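Events > Building Services Track > Speaker notes

Finding Silent Leaks in Occupied Buildings
Speaker: Sewwandi Barua
Dec 8, 2021

Slide 1. Opening
Keep this short. State scope: domestic cold water, after the meter, in buildings that people are living in. Not covered: underground mains, fire lines, anything before the meter. Mention that the Lacson building is the source of the field data and that Kimie Furukawa ran the site work.

Slide 2. Why silent leaks get missed
A burst gets reported within the hour. A slow loss leaves no stain and makes very little noise, and it ends up in the bill as ordinary use. Most owners compare this year's bill with last year's. If the leak was there last year, the comparison shows nothing.
Define night flow: the lowest steady reading while the occupants are asleep. Explain that a single home should reach zero at some point in the night. A large block may never reach zero, so there you look at the trend.

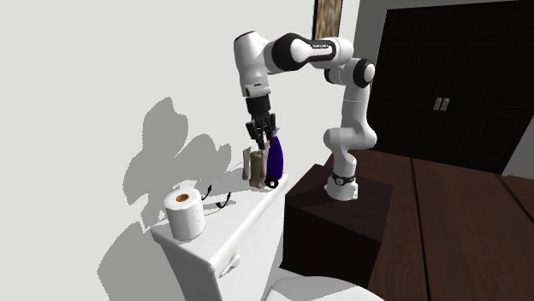
How long does the meter need to be logged before night flow means anything?
Six nights is the minimum we accept, and they should run in a row with normal occupancy.

Slide 3. Logging setup
Pulse logger on the main meter, one reading per minute. The Nerkura unit was used because it was already on the shelf – any logger with a clock that holds time will do. Check the pulse weight before leaving. At Lacson the logger was set to 100 liters per pulse on a meter that gave 10, and the first batch of readings had to be corrected afterward.
Skip the wiring detail unless asked. Tharindu Amarasinghe has the diagram.

Slide 4. Splitting the building
Close riser valves one at a time, wait 30 minutes, read again. Old gate valves often do not seal. If the flow drops only part of the way, suspect the valve before you suspect a second leak.
Tell residents in writing the day before.

Slide 5. Fixtures
Once the riser is known, go to fixtures. Start with toilets. Two faults cover most of what we find: a flapper that does not seat, and a fill valve that passes water into the overflow tube.
Dye test: color in the tank, no flushing, look in the bowl after 30 minutes. Use a dark dye. Pale dyes are hard to read under warm bathroom lighting.

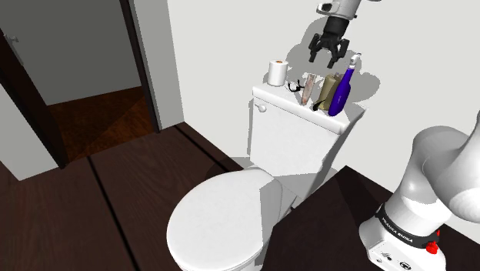
Fixture check: tank, flush handle and bowl.

Slide 6. What the dye test does not catch
Overflow losses at the fill valve can run without the dye showing clearly, so lift the tank lid and look at the water line against the tube. Intermittent faults are the harder group. A handle that sticks now and then will pass every test on the day of the visit. Ask the resident whether they ever have to jiggle it.
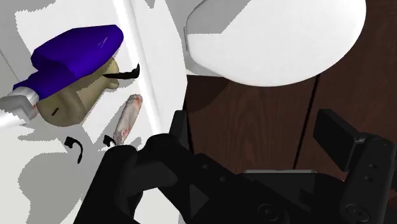 Recording is where most surveys lose their value. Each fixture gets one line: riser, unit, fixture type, result, action. Malsha Liyanage reworked the sheet in June so that "not tested" is a separate result from "pass". Photos go with the line they belong to, and the background matters: a small part shows its outline far better on a bright white surface than on a dark brown floor. Same reasoning as for the dye.

Slide 8. Closing
Repeat the order: log, split, test, record, log again. The second log is the one clients try to cancel. Offer Debashish Munshi's worksheet to anyone who leaves an address. Questions.

Related sessions
Pressure Reducing Valves: Setting and Drift
Reading a Stelitz Meter Log
Hot Water Return Loops in Small Blocks
Valve Tagging at Wusum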